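**Gripper won't let go of soft packs – anyone else?**

**rillby_74** – October 15, 2023
Jaws close fine on tissues, then stay shut. Had to hit the stop 3 times.

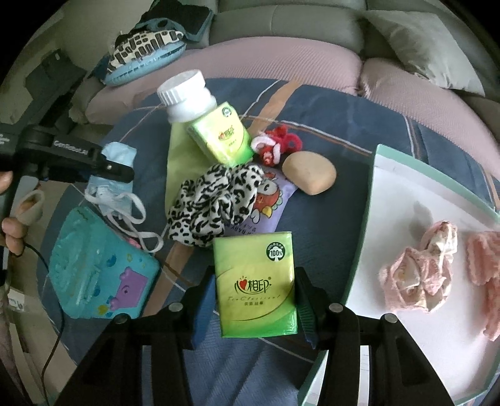

Same on the Garrido arm after a restart. Log just says fault 4, no idea what thats meant to be.

**tetetti**
Grip force too high. Turn it down.

**hatwood_bench**
Disagree – force wouldnt jam it shut. Check the pivots for play first. And keep your fingers out untill the power's off!!

**rillby_74**
Power's off now. One pivot feels stiff, will strip it tonight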